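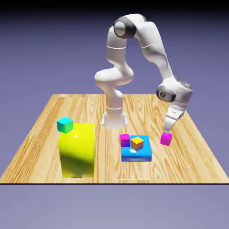 Getting your first pick working in the simulator

So you've joined the robot club, you've got the Sevano files on your laptop, and now you want the arm to pick up a cube. Good! I'm going to walk you through it the way Tshepo Shezi walked me through it in February, minus the part where I deleted my whole project folder.

Before you start, update the files. The older set has the box and the platform saved as one object, and you'll go crazy trying to move one without the other.

Step 1. Load the table

Open the "blocks" setup and press play once. You should get the arm, the tall yellow box, the blue platform and the little cubes. If the arm flops over like a wet noodle, you forgot to turn on the joint motors (I still do this). Stop, tick the box, press play again.

Step 2. Pick an easy cube

Go for the magenta one on the bare table, to the right of the platform. There are two magenta cubes, so check the name in the object list before you copy its position! Marietjie Hlongwane spent a whole meeting sending the gripper to the one on the platform and wondering why it kept banging into things. Leave the cyan cube for later too. It's up on the yellow box and you have to plan your path a lot more carefully.

Step 3. Hover first

Don't send the gripper straight to the cube. Make a hover point right over it, 200 millimeters up, with the fingers open and pointing straight down. Run just that move and look at it from the front and then from the side. From one angle you can be way off and it'll still look perfect.

Step 4. Go down slowly

Now copy the hover point and lower it until the fingers are on either side of the cube. I use 400 simulation steps for this move. Palesa Buthelezi uses nearly 900 and her picks are much prettier than mine, but I get bored waiting.

Step 5. Close, wait, lift

Close the fingers, then put in a short pause before you lift. Without the pause my arm used to take off with nothing in it. If the cube shoots out sideways, your grip force is too high, so cut it in half and try again. Then lift back to your hover point.

If the cube slips partway up, look at the friction setting on the cube as well as the fingers. Tumelo Cele has a working set of numbers pinned in the club chat.

Once you can do it a few times in a row, try setting the cube down on the platform next to the others. It's the same steps backward: hover, lower, open, back up. Save your file under your own name first, please, and send it to Reshma Van der Merwe if you want it run at the next meeting.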